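Visit to the Treladex grasping lab, Dorkbridge
May 12, 2018

Gion Egger runs the picking work at Treladex and gave us 2 hours on the floor. The group is gathering grasp attempts to train a network that scores candidate gripper poses from a single overhead view. Labels come from the arm itself: after each lift, finger position and wrist load decide success or failure, and the result is stored with the image and the commanded pose.

Collection runs in shifts of 16 hours. An operator resets the bin when blocks end up in positions the arm cannot reach. Naledi Le Roux, who maintains the logging software, discards any attempt with a missing force reading. Early runs used a flat tray, but blocks were pushed off the edge too often and a bin with sloping sides replaced it.

Blocks against a wall remain the weak case. Egger wants more failures recorded there before the next training run.

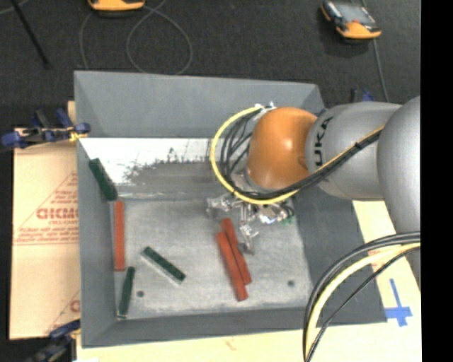 The KUKA arm over the bin, with red and green blocks on the floor and along the left wall.

Severino Salcedo will send the label format to visitors who left an address.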